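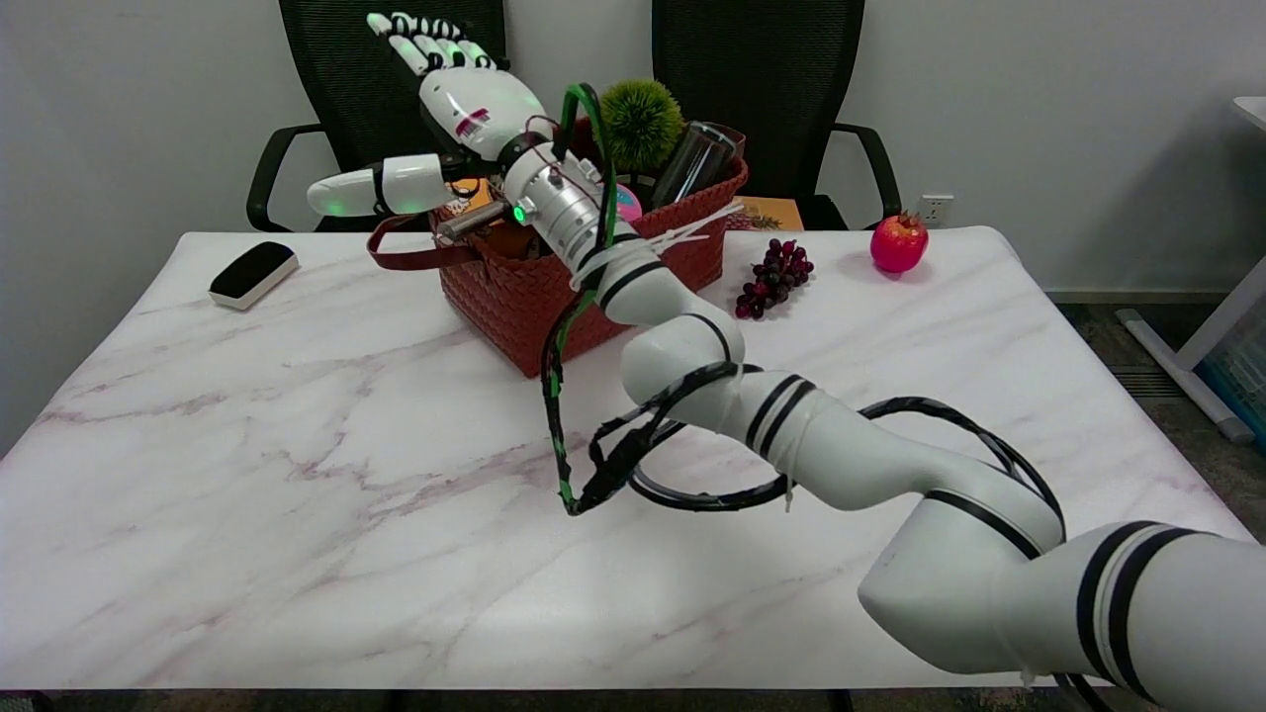 Figure 1. Arm and hand at the basket during table-clearing work.

Household Handling Program: Progress Report to the Koltero Fund
Reporting period ending February
Submitted by the Skovari project office

1. Purpose of the grant

The Fund asked whether a single arm, working at an ordinary table, can put away mixed household items without a person stepping in. The target set in the grant agreement is 90 percent of items placed correctly, with no damage to the item or the container.

2. Work completed

Trials in this period used a woven basket and items of the sort that collect on a family table. Each trial allowed one attempt per item. A trial was scored as complete only when every assigned item had been placed and the arm had withdrawn.

The project ran 50 complete-task trials, of which 13 met the full standard. Results for single items were considerably better, and rigid items with a regular shape are now handled dependably. The remaining failures fall mainly at the rim of the basket, where the hand must enter a space already partly filled.
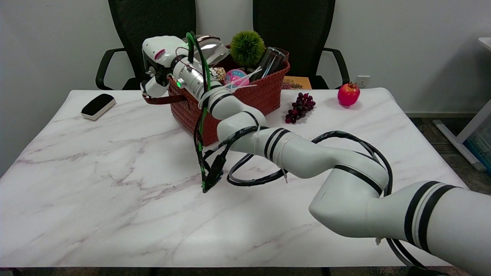
Figure 2. Approach to the front-left edge of the basket, with the strap handle close to the fingers.

3. Findings

Soft handles and straps remain the most difficult feature of the task. They shift when touched, and the planning software supplied by Mousavi treats them as fixed. Clear containers are the second concern. The vision module often places their edges too far back, and the grip closes early.

Speed is well below that of a person. At the present rate the system would not be useful in a home, and we do not recommend a household demonstration in the coming period. Shop-floor restocking, with known items and open bins, is a more realistic near-term use.

4. Changes to the plan

The comparison with the Darker controller has been moved to the next period at no added cost. Cable routing along the arm will be reviewed before that work begins.

5. Funds and next steps

Spending is within budget. The project requests approval to extend the trial phase by 3 months, with the 90 percent target unchanged. Item-level scores will be supplied with the next financial statement.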